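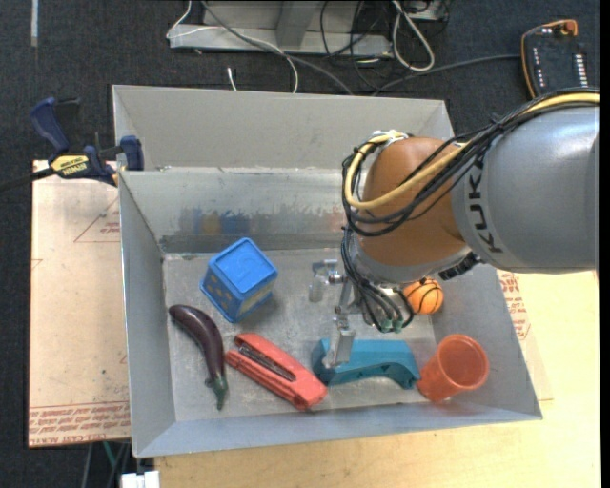
A scuffed metal bin and the six things left in it.

How to clear out the shed without starting a feud

Start with the bin, any bin, provided it's bigger than you think you need. Mine came from Tradley and I resented paying for it until July, when the shed door stopped closing.

1. Pull everything onto the lawn. Check the forecast first. I own 2 kg of grass seed that is now a lawn in a bag.

2. Sort into keep, give away and tip. Do not create a fourth pile called "maybe". My brother-in-law Raimonds Kalniņš has had a maybe pile since he moved to Hitura Street, and it has its own tarp.

3. Anything you haven't touched in two summers goes. Spare screws are exempt, up to one jar. I had 621 of them, counted during a rain delay, and not one fitted the gate.

4. Old paint, oil and batteries stay out of the council bin. Ring the tip and ask which days they take chemicals. Ours charges $30 a trailer load and will inspect it with great interest.

5. Sweep, then hang the long-handled tools before anything else goes back in. Rakes left on the floor will find your shins.

6. List the giveaways on the street's group page. Wilson Condori took my whipper snipper within the hour and has since asked, twice, whether it ever worked.

Allow a full weekend, and hide the tarp if Raimonds is coming.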